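Home Clear-outs Prices FAQ Contact
10 min read
17 shares 2 comments

Donivari Drawer Clear-outs: the questions we get

Kadri Urbonaitė wrote the first version of this page, and Cornel Chiriac took out the sarcasm. Some of it has grown back. Last tidied 27 Nov 2025.

What do you do, exactly?

You bring us a drawer. We tip it out on a table, sort it with you, and send you home with less than you came with. It's usually the drawer in the kitchen under the cutlery one, though bedside tables are catching up, and in October we had a run of shoeboxes. The booking form has a space for "contents" and most people write "bits".

Do I have to bring the drawer itself?

No. A bag or a box will do. Some people do bring the drawer, runners and all, and then can't get it back in at home, and ring us about it. We know very little about runners.

How long does it take?

A session is 50 minutes. An ordinary kitchen drawer fits into that with time for tea. If you have a cable collection, book two sessions and don't argue with Ieva about it. She has done this longer than you've owned the cables.

Why is the table covered with a white board?

So we can see what's on it. Nearly everything in a drawer is small and a good half of it is black, and a dark screw on a dark tablecloth may as well be in another county. We tried a green baize cloth when we started, in the hope of looking like a proper establishment. It ate paperclips. A board can be wiped, and you can lift it by one end and pour the crumbs off.

If you want to do this at home, anything pale and flat works. The back of an old shelf is good. A bed sheet is what everybody tries first, and it's hopeless, as the washers all roll into the dips.

What are the long trays for?

Long things and people who can't decide. A long narrow tray with high sides makes you put objects in a line, and in a line it becomes plain that you own four of the same Allen key. A round bowl lets you go on not knowing. Ours came under the name Watero, who as far as we can tell meant them for something else altogether and have never said what.

We start with the tray empty and put it on the left. Kęstutis puts it on the right. We've stopped discussing it.

What if I don't know what something is?

Then it's in good company. We get a lot of flat pieces with one hole in them. A hole generally means the thing once hung up, was screwed down, or had something poking through it, and that's about all a hole will tell you. Turn it over and look for writing. Try the hole against whatever hooks and screws came out of the same drawer. Ask the person you live with, and be ready for them to say "oh, I've been looking for that" in a tone that suggests you hid it.

If it's still a mystery, it goes in an envelope with the date on the front. If you haven't needed it by the time you find the envelope again, it can go.

Can I keep the envelope in the drawer?

You can. We'd be lying if we said we didn't.

Do you take old phones?

We'll sort them, but we don't buy them, sell them or get your photographs off them. Every household turns up with at least one and is surprised by at least one more. Please do the following before you come:

- Charge it, if you've still got the charger. You have still got the charger. It's under the takeaway menus.
- Switch it on and see whether there's anything on it you'd miss.
- Sign out of everything you can remember signing in to.
- Take out the SIM card if it has one and you know where the little pin is.
- Leave the case at home, unless the case is the reason you're attached to it.

A phone that has swollen, or come apart at the seams with no help from you, should not be brought to us or put in a bag with your keys. Ring the council and ask where they take batteries.

How should I look over a phone I'm thinking of keeping?

Edges first. People look at the glass, see a crack or no crack, and make up their minds. The side of a phone gets dropped on just as often and gets no attention at all. Stand it up on its long edge, or have someone hold it there, and look along the metal under a decent lamp. Feel whether the buttons move. Look into any slots for fluff. Pocket fluff packs down like felt, and a wooden cocktail stick will shift it. Don't use a pin.

If anything is clipped over the edge, a bracket or a bit of bent metal, look at how it's sitting before you pull at it. Clips scratch on the way off far more than they ever do staying put. Saulius has a phone with a very fine scratch the whole way down one side and will show it to you if you let him.

What does the table look like once we've started?

Less alarming than it sounds. Tray to one side, the thing we're arguing about nearer the middle:
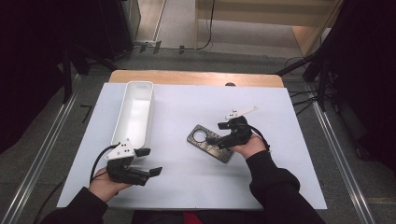
And a phone up on its edge: 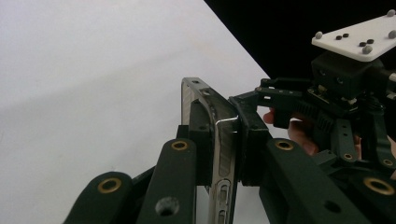 What about chargers and cables?

Match every cable to something you own and still use. If it has no partner, it goes. The exception is the one strange cable with the square end, which every family is certain will be needed one day. We allow one strange cable per household. It may be kept in a labelled bag, and the label has to say more than "cable".

Will you judge me?

A little. We'll be polite about it. Ieva Lukoševičius once brought in her own drawer, as a demonstration for new starters, and it held 10 tape measures, none of which pulled out past the first stretch without sulking. She kept two. She'd like it known that one of them is very good.

What happens to the things I don't want?

Metal bits go in the scrap tin and the tin goes to the yard at Saston when it becomes too heavy for Cornel to move with his foot. Working odds and ends go on the shelf by the door, where you may help yourself. Please don't help yourself to more than you've just got rid of. We do watch.

Anything electrical goes home with you, together with a slip saying where to take it. This is the least popular part of the service.

Can I bring children?

Yes, and they're good at it, being without mercy. They'll also want everything on the shelf by the door.

My partner doesn't know I'm coming. Is that a problem?

Not for us. We would say, though, that the Mägi tin opener which "hasn't worked for years" is very often somebody's favourite tin opener. If in doubt, photograph the item and send it to the other party before it goes in the tin. We can wait. The reply usually comes quickly and in capitals.

What if I regret something?

The tin isn't emptied the same day, so ring before closing and we'll have a rummage. After it's gone to Saston we can offer sympathy. Kęstutis Koppel answers the phone most afternoons and his sympathy is brief.

How do I stop it filling up again?

You don't, quite. You can slow it down. Put dividers in, and leave one section with nothing in it for the things that arrive in your pockets. When that section is full, deal with that section and leave the rest alone. People who try to do the whole drawer every time do it twice and then book with us.

Do I need to book?

Yes, by phone or using the form. Walk-ins are given a cup of tea and told the same thing in person.

Is there parking?

There's a bay for two cars round the back. One of them is Saulius's.

Previous Next Back to top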